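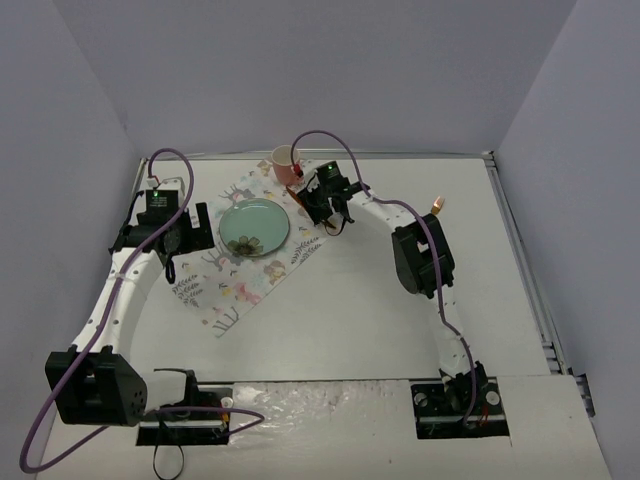 Is a two-arm table-setting station worth the money for a staff dining room? For a site that serves one main meal a day, it is worth a trial lease, provided the staff who now set places have a say in how their hours are used.

Home | Reviews | Workplace | Equipment | Contact

Search reviews

The Skindoven bench station is sold by Emunar to company cafeterias, care homes and training kitchens. It consists of two white arms with black grippers, mounted at the front of a white worktop inside a plain enclosure. The arms are meant for light tableware: a plate, a mug, a utensil, a placemat. Our review covers 6 weeks of use at the Hennessy dining room.

Performance

Handling of slender items is the station's strongest point. The right gripper can hold a wooden utensil at a slant over the table while the other arm stays close to the plate. Mugs were less reliable, and staff reset the station some 3 times in a typical lunch preparation. Printed placemats caused no difficulty. The purple cables arch high above the arms, and we would prefer a tidier arrangement for daily cleaning.

Effect on staff

Hennessy did not reduce its headcount. Two dining room assistants were moved from setting places to the serving counter, where lines had been long. Both reported less reaching and bending. One missed the quiet hour before lunch and asked to return to the earlier duty on alternate weeks, and the request was granted. Supervisors should note that tending the station is a task in itself and belongs in the written job description.

Cost and support

The lease is $3000 a year, with training for 2 employees included. Additional training is billed separately. The manual, published by Prurness, is clear on startup and thin on fault recovery.

Rating

Recommended with reservations. Sites with several meal services a day should wait for faster mug handling. Smaller sites may request a trial through the Emunar sales office beginning in January.

This site uses cookies to improve your visit. Accept | Manage settings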